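Flultulo Day Clinic, Medicine Room
Monthly check of the medicine room and the controlled cabinet
Round: September
Filled in by: the pharmacy technician on duty, start 7:30 a.m.

How to read this list: OK means the point was checked and is in order. FIX means something must be done before the next round. N/A means it does not concern our room. The comments are mine. Please write your own under them if you don't agree.

1. Door and keys

1.1 Door closes by itself and locks. FIX
The closer is too weak. The door stops two fingers before the lock and one must push it. I reported this also in the last round.

1.2 Key to the controlled cabinet is carried by one person per shift and signed for. OK
All signatures are there. Two are difficult to read, so please write the name also in capital letters.

1.3 Spare key is in the sealed envelope. OK
The seal is not broken.

2. Controlled cabinet

2.1 Stock on the shelf agrees with the register. OK
Tablets counted: 382. Register: 382. The count was made by two persons, separately, and compared after.

2.2 Every correction in the register has a line through it and initials. FIX
On one page a number was written over. The old number cannot be seen anymore. The person must make a note next to it, and not use correction fluid.

2.3 Strengths that look alike are kept apart. FIX
The two strengths of the sleeping tablets stand side by side and the boxes are nearly the same. I moved the stronger one to the lower shelf and put a divider. The shelf label must still be changed.

2.4 Opened packs carry the date of opening. OK

2.5 Returned medicines are in the separate box, not between the stock. OK
The box is almost full. Collection is ordered from Bielecka.

3. Refrigerator

3.1 Temperature is written down two times a day. FIX
The morning values are complete. In the afternoon three lines are empty. An empty line is for the inspector the same as no control.

3.2 Nothing is touching the back wall. OK

3.3 No food or drinks. OK
It was yogurt there in the round before. Thank you.

3.4 Alarm sounds when the door is left open. OK
Tested with the door open. The alarm came after 60 seconds, as it is set.

4. Expiry dates

4.1 All packs that expire within 30 days have a red sticker. FIX
I found four without sticker, all on the top shelf, where one needs the step. Please use the step.

4.2 Older packs stand in front. OK
Only the cough syrups were in wrong order. Corrected at once.

4.3 Emergency tray is complete and sealed. OK
The seal number is 3120 and it is the same as on the card.

5. Handing out

5.1 Leaflet is given with every first prescription. OK
Asked two colleagues, both knew it.

5.2 Patients who get calming or sleeping medicine are told about driving and alcohol. OK
The warning card must be given also when the patient says he knows it already. New cards are in the second drawer.

5.3 Repeat prescriptions are looked at by the doctor before they are prepared. FIX
One repeat was put in the basket before the doctor had signed. It was not handed out. I took it back and told the front desk. In my opinion we need a separate basket for the unsigned ones.

5.4 Counting trays are wiped after each use. OK

6. Room and floor

6.1 Lamp over the work table gives enough light. OK

6.2 Step is stable, rubber feet are present. FIX
One rubber foot is missing. Order a new one from Skurkisen, they have delivered the step. Until then use the step from the Flasholm room and bring it back.

6.3 Sharps container is below the line. OK

6.4 Way to the door is free. OK
Delivery cartons were standing in the corner but not in the way. Better is to unpack them the same day.
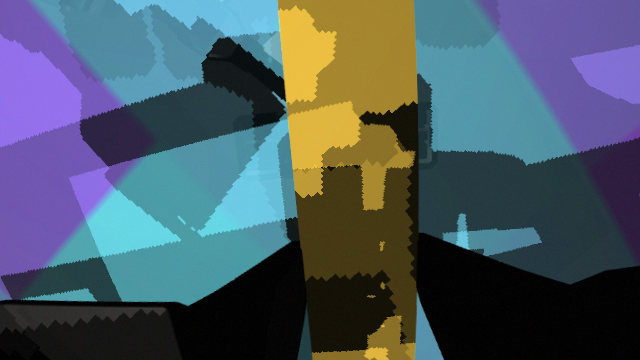
7. Papers

7.1 Procedure folder is the newest version. FIX
The folder has the new pages and also the old ones. The old ones must go out, otherwise someone will read the wrong dose table.

7.2 Error report forms are available. OK
Enough forms. Only one was filled in since the last round, and I think small mistakes are not always written. Please write them, it is without punishment.

7.3 List of signatures and initials is up to date. FIX
The new colleague from the evening shift is missing on the list.

To do before the next round
Door closer: building service, second reminder.
Shelf label for sleeping tablets: me.
Afternoon temperatures: everyone on the late shift.
Basket for unsigned repeats: to be decided in the team meeting.
Rubber foot: ordering desk.
Old pages out of the folder: me, together with the doctor in charge.

A copy of this list hangs inside the door of the medicine room.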